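Comparing two grippers for picking up fruit and veg
Lorcan Brophy and Kirsty Pomare
Project report, second draft

What we set out to do

Same arm, same table, two grippers. Which one drops less? The Tililow is the two finger one, the Fedura is the suction one with a single cup. Both driven from the Drarkonier controller so the only thing changing is what's on the end of the arm. That was the plan anyway, the Fedura needed its own air line and we lost most of August to that.

Method

Target goes down by hand, arm goes above it, lowers, closes (or sucks), lifts, moves across, lets go. A try counts as good if the thing gets to the other side and stays there. Slipping in the air = fail. Rolling off after letting go = fail too, Kirsty wanted this as a separate column but we ran out of time to go back and relabel.

20 tries per item per gripper. Order was shuffled with a script so we didn't do all the easy ones while we were fresh. Controller log stops at 4000 lines per file and then starts overwriting, which we did not know at first. Lost one morning of pear runs that way. Repeated them.

Finger gripper

Best all round. The mango and the pear were fine once the closing speed was turned down. The aubergine took longest to get right. It's long and it tapers, so where the fingers land matters a lot: too near the stem and the fat end swings down as soon as it leaves the table. We moved the grasp point towards the fat end and left it there for all the counted runs.
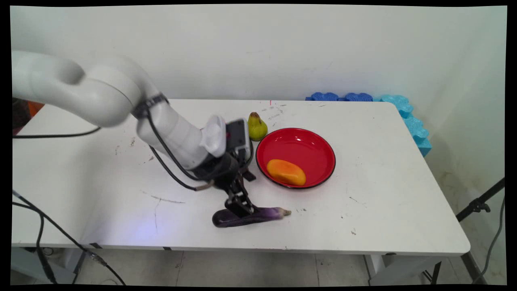
Closing force was the other thing. Setting on the controller has no units, just a number, and 3126 was the lowest that held the aubergine through the whole move. At 3383 it held every time but left dents in the skin, so we went back down. We should of had a force sensor between the fingers, there is one in the Figueroa lab but it was booked.

Suction gripper

Good on anything smooth with a flat enough patch. Bad on the pear, the cup kept tipping over near the neck and leaking. Approaching from the side might help but our wrist path only comes straight down and changing it meant redoing the calibration.

Also louder. Not scored.

Problems

- Cables. The wrist cable pulled tight on long reaches, had to slow the last joint.
- Wrist camera exposure drifted in the afternoon, so we did counted runs before noon.
- Swapping grippers shifts the tool centre, recalibrate EVERY time. We forgot once and those runs are thrown out.

Still to do

Results table needs the repeated pear runs adding (Lorcan). Wiring diagram for the air line goes in the appendix, Kirsty has teh drawing.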